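Setting the table at Flinwood

Monique Carré has a drawer for placemats and another for the ones she has given up on. The second drawer is bigger.

"I bought cork first, then cotton, then some felt ones that were a mistake from the first spaghetti," she says. "Cotton looks nice for a day. After that you are ironing."

Carré runs the dining room at Flinwood, a guesthouse with 22 beds and one long breakfast. She took over in September, and the first thing she did was put away the tablecloths. The laundry bill had come to $172 a month, and the cloths hid tables she liked.

"You have a light wood table with a grain in it and you cover it with white polyester. I didn't see the point. A mat covers what needs covering."

She settled on an open weave in white and brown stripes. The guests' plates go on it, the coffee goes on it, and at the end of breakfast each mat is lifted, shaken over the sink and wiped on both sides.

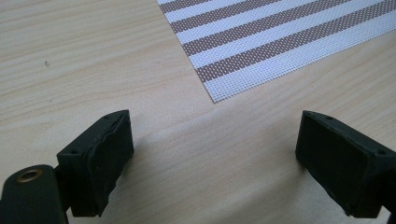 Raden, on the early shift, would go back to the cloths if it were up to him, and told her so again while we were talking. A cloth comes off in one pull with all the crumbs inside it, he said, and with mats he has to wipe the whole table as well.

"He's right about the crumbs," Carré says. "They get under the edge. You have to pick the mat up. If you wipe around it, you'll find yesterday's toast there tomorrow."

Her routine takes 20 minutes for the room. Mats come up first and go in a pile by the sink. The tables get a damp cloth, always along the grain, and then a dry one. She doesn't use spray on the wood.

"Water and a drop of dish soap. We had a lemon polish before and every glass left a ring in it."

The mats are stored flat. She rolled the first set and the corners never settled down again, so those went to the staff kitchen, where people seem to like them well enough.

I asked if she sets them straight to the edge of the table. She does, two fingers in, but she doesn't go around fixing them once people sit down.

"They push them wherever they want. It's their breakfast."

She has 4 spares left from the last order and plans to buy more before the fall, in the same stripe if the shop still carries it.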